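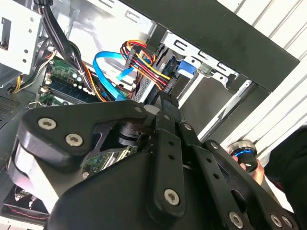
About Otby Technical School

Otby Technical School is a private career school offering training in office computing, bookkeeping and computer repair. The school was founded by Angus Dalgleish, a retired high school teacher, who began with evening classes in two rented rooms on Giannakopoulos Street. Day classes were added later, and the school moved to its present building on Resar Avenue.

Our mission is to prepare adults for steady work in the local area. Many of our students are returning to school after years of employment or of raising a family. Classes are limited to 14 students, and every program may be taken by day or in the evening. More than 4000 students have completed a program with us.

Programs of Study

The school offers 4 certificate programs: Office Administration, Bookkeeping, Computer Repair and Network Support. Each program combines classroom instruction with supervised practice. 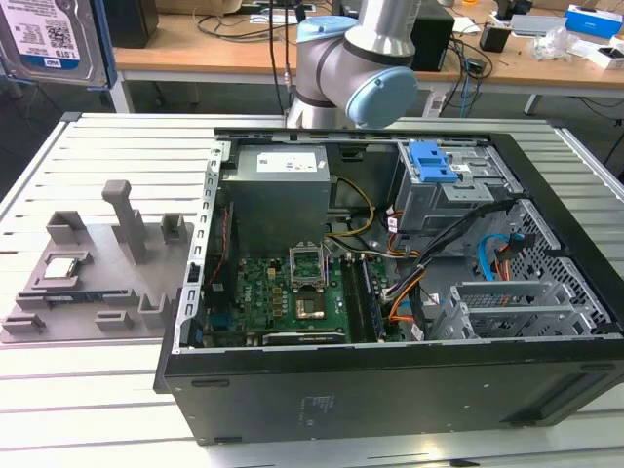
New students are admitted twice a year. Applicants must hold a high school diploma or its equivalent and meet with an adviser before enrolling. Placement tests in reading and mathematics are given free of charge. Students who do not reach the required score may enter the preparatory course, which begins each February.

Leadership

Ashraf El-Sayed has served as Director since the retirement of Mr. Dalgleish. He previously taught bookkeeping at the school and continues to teach one evening class each term. The Dretis Fund, established by former students, provides tuition grants to applicants in financial need.

Visitors are welcome during office hours. Please call the front office to arrange a tour.

Page last updated March 10, 2023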